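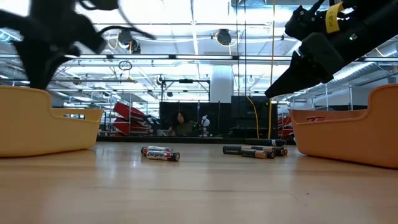
Do used household batteries have to be sorted before they go into the drop-off tin?

Only the rechargeable, button and lithium ones do. Ordinary AA and AAA cells can go in together, provided none of them is leaking or swollen.

Battery and small electronics check, Irlow House
Completed July 2, 2022
Room: sorting table, ground floor
Next check due: August

Mark each line OK, FIX or N/A. Write a comment for anything marked FIX. Comments from this check are left in so the next person can see what was done.

Part A. Table and containers

1. Tabletop is wood or plastic, no bare metal under the batteries. OK
Comment: Wooden top. Wipe with a barely damp cloth only and let it dry before anything goes back on it.

2. Containers are plastic, clean and dry inside. OK
Comment: Yellow and orange ones both kept. The old biscuit tin has been taken out of use for loose cells.

3. Containers are labelled so the label can be read from the chair. FIX
Comment: A marker pen on bare plastic rubs off. Use the printed labels in the Pekolis folder, second sleeve.

4. No coins, keys, paper clips or foil on the table. OK

5. Table is out of direct sun and clear of the heater. OK
Comment: The heater was moved to the far wall in autumn. Leave it there.

Part B. Loose batteries

6. Each battery looked at on both ends and along the side. OK

7. Any white or green crust, wet patch or split wrapper. FIX
Comment: 2 cells with crust at the negative end, found in a torch from the hall cupboard. Bagged separately and put outside in the covered tub. Gloves are under the sink. Don't scrape the crust off to see if the battery still works.

8. Brands and types not mixed in the same device. FIX
Comment: The hall torch had one old and one new. Replace as a set, even if the tester says one is fine.

9. Terminals taped on all 9-volt and lithium cells going for recycling. N/A
Comment: None this time.

10. Good spares stored lying the same way, ends not touching other metal.
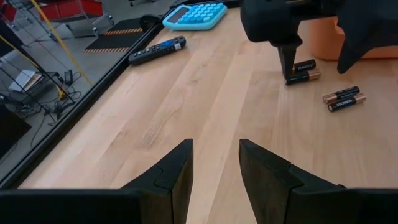

Not yet for the AAs. The larger sizes still need a divider, and a piece of cardboard will do.

Part C. Things that run on batteries

11. Remote controls: cover clips shut, springs clean, buttons don't stick. OK
Comment: Remotes not used in the last 3 months should be stored empty.

12. Calculators: cover screwed down, display clear. OK
Comment: If the display is faint, change the cell before deciding the calculator is finished. The one from the Woo office had been written off and only needed a new button cell.

13. Button cell compartments need a screw or two separate movements to open. FIX
Comment: The kitchen scale opens with a fingernail. Moved to the high shelf until it is replaced. Button cells are dangerous if swallowed, and anyone who may have swallowed one needs medical help straight away.

14. Straps, covers and cases checked for wear. OK

15. Smoke alarm in this room tested with the button. OK
Comment: Sounds clearly in the hallway with the door closed. Date on the base is still good. 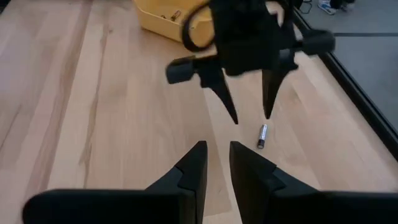

Gomoden Home Safety Sheets, Issue 104, page 3

Part D. Storage and disposal

16. Bins kept upright and no more than half full. OK
Comment: Half full is our own rule. A full one gets dropped.

17. Good spares and used cells never share a bin. FIX
Comment: They had been mixed again, so every cell had to go through the tester. Please sort at the table and not on the stairs. If you can't tell, treat it as used.

18. Used batteries taken to the drop-off and not put in household garbage. OK
Comment: The depot takes them at the side counter. They won't accept leaking cells unless they are bagged.

19. Older devices looked at for built-in batteries before being thrown out. FIX
Comment: The cordless phone base from 2002 has a pack soldered inside. It goes to electronics recycling in one piece.

20. Sheet signed and put back in the folder.

Carry over to next check: items 3, 8, 13, 17 and 19. Item 7 can be closed once the covered tub has been emptied.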